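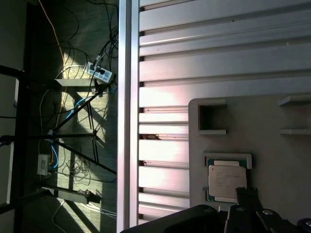
고쳐 쓸 권리에 대하여

글쓴이: Boris Hudec

나는 한국에 와서 살면서 한국어로 글을 쓰는 연습을 계속하고 있다. 문장이 조금 딱딱하더라도 이해해 주시기 바란다. 오늘 쓰고 싶은 것은 오래된 컴퓨터에 관한 이야기이다. 더 정확하게 말하면, 물건을 언제 버려야 하는지를 누가 결정하는가에 관한 이야기이다.

내 책상 밑에 있는 컴퓨터는 11년 되었다. 처음 샀을 때 비싼 것은 아니었다. 그동안 메모리를 한 번 늘렸고, 저장 장치를 두 번 바꾸었고, 전원 장치도 한 번 바꾸었다. 프로세서는 중고 시장에서 같은 소켓에 맞는 더 빠른 것을 사서 직접 바꾸어 끼웠다. 그날 나는 손에 땀이 나서 수건으로 세 번이나 닦았다. 작은 레버를 올리고, 낡은 것을 꺼내고, 모서리의 표시를 맞추어 새것을 내려놓고, 다시 레버를 내렸다. 힘을 준 것은 레버를 내릴 때뿐이었다. 전원을 켰더니 화면이 나왔다. 나는 그 저녁에 라면을 두 개 끓여 먹었다.

이 이야기를 하면 젊은 동료들은 예의 바르게 웃는다. 그들이 쓰는 노트북은 얇고 가볍고 조용하다. 나도 그런 노트북이 좋은 물건이라고 생각한다. 그러나 그 안에서는 프로세서와 메모리가 기판에 납땜되어 있는 경우가 많다. 메모리가 부족해지면 메모리를 더할 수 없고 노트북을 바꾸어야 한다. 부품 하나의 수명이 물건 전체의 수명이 되는 것이다.

소켓이라는 약속

소켓은 단순한 구멍이 아니라고 나는 오래전부터 생각해 왔다. 그것은 만드는 사람이 쓰는 사람에게 하는 약속이다. "나중에 이것을 꺼내도 됩니다"라는 약속이다. 전구의 소켓도 그렇고, 자전거 바퀴의 축도 그렇고, 만년필의 펜촉도 그렇다. 이런 물건을 쓰는 사람은 물건의 안쪽을 조금 알게 된다. 어느 부분이 닳는지, 어느 부분이 끝까지 남는지를 알게 된다.

내가 어렸을 때 살던 Gora라는 작은 도시에는 라디오를 고치는 가게가 있었다. 가게 이름은 Ferri였다. 주인은 말이 적은 분이었고, 맡긴 물건을 돌려줄 때 바꾼 부품을 작은 종이봉투에 넣어서 함께 주었다. 나는 그 봉투를 모았다. 어머니는 왜 쓰레기를 모으느냐고 하셨지만, 나에게는 그 봉투가 영수증보다 더 믿을 만한 것이었다. 무엇이 고장 났고 무엇이 새로 들어갔는지를 손으로 만질 수 있었기 때문이다.

요즘 서비스 센터에서는 보통 그런 봉투를 주지 않는다. 작년 8월에 나는 아내의 노트북을 들고 한 서비스 센터에 갔다. 충전 단자가 흔들려서 충전이 되었다가 안 되었다가 했다. 직원은 친절했다. 그는 단자만 바꿀 수는 없고 메인보드를 통째로 바꾸어야 한다고 설명했다. 수리 비용은 새 노트북 가격의 절반이 넘었다. 그리고 그는 조금 미안한 얼굴로, 이 가격이면 새것을 사시는 분이 많다고 말했다. 나는 그 사람에게 화를 낼 수 없었다. 그가 정한 규칙이 아니었다.

결국 우리는 동네의 작은 수리점에 갔다. 지하철역에서 7분을 걸어야 하는 곳이다. 사장님은 현미경 밑에서 단자를 떼어 내고 다른 단자를 붙였다. 네 시간이 걸렸고, 저녁 값 정도의 돈을 냈다. 노트북은 지금도 아내의 책상 위에 있다.

반대하는 사람들의 말

나는 반대 의견도 공정하게 적고 싶다. 첫째로, 납땜된 부품이 더 튼튼하다는 말이 있다. 이 말은 어느 정도 맞다. 접점이 적으면 접촉 불량도 적다. 떨어뜨리기 쉬운 기기에서는 중요한 장점이다. 둘째로, 보통 사람은 어차피 기기를 열지 않는다는 말이 있다. 이것도 맞는 말이다. 내 친구들 가운데 컴퓨터의 뚜껑을 열어 본 사람은 거의 없다.

하지만 두 번째 말에서 나는 이상한 점을 느낀다. 대부분의 사람은 자기 집의 수도관도 직접 고치지 않는다. 그렇다고 해서 수도관을 고칠 수 없게 만들어도 된다고 말하는 사람은 없다. 내가 고치지 않더라도 고칠 줄 아는 이웃이 고칠 수 있어야 한다. 고칠 권리는 드라이버를 좋아하는 사람들의 취미 문제로 자주 다루어지는데, 나는 이것이 동네의 문제라고 본다. 수리점이 하나 없어지면 그 골목에 사는 모든 사람의 물건이 조금씩 수명이 짧아진다.

또 어떤 사람들은 새 기기가 전기를 적게 쓰니까 오래된 것을 계속 쓰면 오히려 환경에 나쁘다고 한다. 하루 종일 켜 두는 큰 서버라면 그 말이 맞을 수도 있다. 그러나 나는 하루에 두세 시간 글을 쓰고 편지를 읽는다. 이런 사람의 컴퓨터라면 만드는 과정에서 들어간 에너지와 물과 금속을 먼저 생각해야 할 것이다. 나는 전문가가 아니어서 정확한 계산은 하지 못한다. 다만 전기 요금만 보고 하는 계산은 반쪽짜리 계산이라고 느낀다.

Irkside 모임에서 배운 것

몇 해 전 나는 외국에 있는 동생을 만나러 가서 두 달 동안 Irkside라는 동네에서 지냈다. 동생은 한 달에 한 번 열리는 수리 모임에 나를 데려갔다. 낡은 강당에 긴 책상을 놓고, 고장 난 물건을 가져온 사람과 고칠 줄 아는 사람이 나란히 앉는 모임이다. 벽에는 그 모임에서 지금까지 고친 물건의 수가 분필로 적혀 있었다. 내가 간 날의 숫자는 1,216이었다. 토스터, 재봉틀, 아이의 장난감 기차, 보청기 상자까지 모두 같은 한 개로 계산한다고 했다.

나는 거기에서 할머니 한 분의 오래된 데스크톱 컴퓨터를 맡았다. 컴퓨터는 켜진 후 몇 분이 지나면 꺼졌다. 열어 보니 프로세서 위의 냉각판과 팬에 먼지가 담요처럼 쌓여 있었고, 열전달용 그리스는 마른 진흙같이 굳어 있었다. 우리는 먼지를 털고 굳은 것을 닦아 내고 새 그리스를 발랐다. 할머니는 옆에서 계속 질문을 하셨다. 이것은 무엇이냐, 이것은 왜 뜨거워지느냐, 내가 혼자 해도 되느냐. 마지막 질문에 나는 대답을 조금 망설였다. 그랬더니 할머니는 자기가 서른 해 동안 양복을 만들었고, 손은 나보다 더 정확할 것이라고 하셨다. 그 말씀은 맞았다. 그리스를 바르는 일은 할머니가 하셨고, 나보다 훨씬 고르게 바르셨다.

그날 이후로 나는 "보통 사용자"라는 말을 조심해서 쓴다. 회사들이 보통 사용자는 이것을 원하지 않는다고 말할 때, 그 보통 사용자가 누구인지 묻고 싶어진다. 사람에게는 모두 다른 직업이 있었고, 다른 손이 있다.

내가 바라는 것

나는 모든 기기가 내 책상 밑의 컴퓨터처럼 크고 시끄러워야 한다고 주장하지 않는다. 내가 바라는 것은 더 작은 것이다. 닳는 부품은 따로 살 수 있으면 좋겠다. 배터리, 단자, 팬, 키보드 같은 것이다. 수리 설명서는 누구나 읽을 수 있으면 좋겠다. 그리고 물건을 팔 때, 부품을 몇 년 동안 공급할 것인지 가격표 옆에 적어 주면 좋겠다. 우유에도 날짜가 있는데 컴퓨터에 없을 이유가 없다.

전에 Mommont라는 작은 가구 회사의 의자를 산 적이 있다. 의자 밑면에는 나사의 규격과 예비 다리를 주문하는 번호가 새겨져 있었다. 나는 아직 그 번호로 전화를 한 적이 없다. 그래도 의자에 앉을 때 가끔 그 번호가 생각나고, 그 회사의 다른 물건도 사고 싶어진다. 회사가 수리를 돕는 것이 손해라는 의견에 나는 그래서 동의하지 않는다.

책상 밑의 컴퓨터는 요즘 아침에 켤 때 팬에서 작은 소리가 난다. 베어링이 닳은 것 같다. 같은 크기의 팬은 아직 시장에서 팔고 있고, 가격은 점심 한 끼보다 싸다. 이번 주에 하나 주문하려고 한다.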